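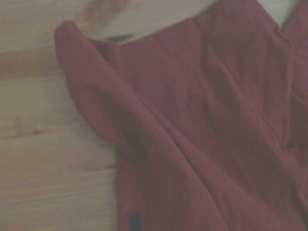 A maroon garment on a pale wooden surface.

The sensory neuroscience group at Zondincombe occupies the far end of a corridor that smells of instant coffee and, faintly, of crickets. The crickets are the point. For six years the head of the group has been listening in on the nerve cells that let them hear, and she would like it known that she did not choose them for their looks.

"People who work on mice get asked about curing things," she says, clearing a chair of printouts. "I get asked whether they bite. They do, a bit."

Her question is easily put and has so far been rude to everyone who has tried to answer it. A female cricket can turn towards a singing male in the dark, over rough ground, with other males singing nearby. Her ears are on her front legs and very close together, so the sound reaches both at nearly the same moment. Somewhere in a handful of cells, that scrap of difference becomes a decision to go left.

"A handful is generous. There are 2 cells we care about most, one on each side, and for a long time the story was that they simply compared notes. Louder on the left, walk left. It's a lovely story. I taught it to undergraduates."

What spoiled it was a run of recordings made on a rig the lab calls Broter, after a misprint on the delivery note. The team played 900 chirps to each animal, varying the direction and adding a second singer, and looked at when the cells fired as well as how often. With one male singing, the old account held up nicely. With two, the firing rates on either side became almost useless, and the crickets went on walking to the right place regardless.

"Which was annoying of them," she says. "I spent a month assuming the software was broken. Then I spent another month hoping it was."

The software, Siregar, was written by a doctoral student who has since left for a job with regular hours. It sorts the electrical spikes by shape and assigns each to a cell, and it is trusted by everyone in the group except its author. They checked a sample of 3000 spikes by hand. She did 500 of them herself, on a train, and does not recommend it.

The present thinking is that the first spike after each chirp carries most of the directional news, and that the rest of the burst says something about the quality of the song. She is careful with this. A group working on bush crickets has seen something similar; another, using almost the same method, has not.

"We've had some very polite emails," she says. "I think they may be right about temperature. Our room is cold. Cold crickets are slow, and slow crickets make your timing look better than it is."

A warmer room has been promised for September. Until then the group is building a model, Werine, which takes the recorded spikes and tries to guess where the loudspeaker was. It does well on the left and badly on the right, and she has a list of possible reasons that runs on to a second page.

Does any of it matter outside the corridor? She mentions hearing aids, without much conviction, and then stops.

"I have to put hearing aids in the grant forms. There may even be something in it — picking one voice out of several is exactly what they're bad at. But I'd do this anyway. It's an animal with a tiny brain doing something I can't do at a party."

At four o'clock an alarm goes off on her desk and she gets up to move the crickets into their evening light. One has got out and is singing behind the filing cabinet. We both stand and listen for a while, and point in different directions.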